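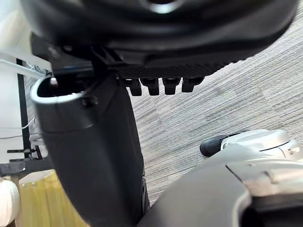

Item 3: black cylinder with open upper end and silver-grey rim, standing beneath the housing.

LARKTON SHARED WORKROOM
Minutes of the Monday Meeting, Room 402

The meeting was called to order at 5 p.m. A quorum was present. The minutes of the previous meeting were approved as circulated.

1. Equipment register. The register was reviewed against the shelf labels. Entry 2381 had been listed twice and the second listing was struck.

2. Supplies. The quote from Sulten was accepted. The quote from Torodik was held over until delivery terms are received in writing.

3. Black cylinder. Members discussed the label to be used for this piece in the register. It was agreed that the entry should mention the seam below the upper collar and the small round screw head under the rim – the present wording, "tube, black," was considered too brief. A small white fragment inside the opening, near the lip, was noted. Motion to amend the entry carried, with 2 abstentions.

4. Storage. The Krasniqi cabinets will be relabeled before the August inventory. Members are asked to return borrowed keys to the front desk – spare sets are no longer available.

5. Other business. A request for longer evening hours was received and placed on the next agenda.

The meeting adjourned at 6:15 p.m.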